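Learning to swim at 47
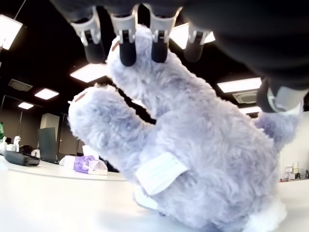
So I've done it. Signed up, paid, bought the goggles. Adult beginners, eight in the evening, the small pool not the big one thank god.

I should say I've never been able to swim. Not properly. I can do a sort of angry float. At school we got taken once a fortnight in a coach that smelled of crisps and I spent most of it holding the rail and telling the teacher I had a verruca. Then years of holidays sitting on the edge with my feet in, reading the same page. You get good at hiding it. I always "just ate".

What tipped it was August, the lake, Adom's kids all jumping off the jetty and me stood there with the towels. The little one asked why I wasn't coming in and I said it was too cold. It was boiling.

Anyway. First lesson. Teacher is called Ching-wen Tu, very calm, never raises her voice even though the echo in there is horrendous. She had us put our faces in the water and blow. That was it, that was the lesson! Blow, come up, breathe, do it again. I felt ridiculous for ten minutes and then I realised my shoulders had come down from round my ears.

Second lesson – floating on your back. Hated it. Water in the ears, lights on the ceiling, no idea where the wall is. Ching-wen put one hand under my head and kept talking about her tomatoes and at some point she'd moved her hand and hadn't mentioned it. I sank straight away when I noticed, obviously.

Third one I missed, had a cold. Fourth one, pushing off the side with a float. Got half way across. Swallowed a fair bit.

Things I have learnt so far:
- the expensive goggles leak just as much as the cheap ones
- bring a pound coin for the locker, the change machine has been broken since 2021 apparently
- don't eat curry beforehand
- flip flops, trust me

There's a man in my group, Kobina, who is a lot older than me and absolutely fearless. Cannot swim a stroke. Just launches himself at the deep end rope like a labrador and comes up laughing. I'm trying to be more Kobina. The breathing is still my problem, I hold it all in and then panic and lift my whole head up and my legs go down like an anchor. Ching-wen says hum under water. I've been humming in the bath, the neighbours must think I've cracked.

Goal is one width by the end of the course with no float. Selorm reckons I should be aiming for a length but Selorm grew up by the sea and can keep his opinions to himself. A width. Then we'll see about the lake.

Got to go, bag to pack and I can't find my other sock. Will report back after next weeks lesson. If anyone has tips for getting water out of your ears that isn't hopping on one leg please put them in the comments, I've tried teh hopping.

Search this blog
Type and press enter

Recent posts
The towels and the jetty
Ayuba's soup, finally written down
Why I gave up on the allotment
Two trains and a bus to see my sister
Painting the hall again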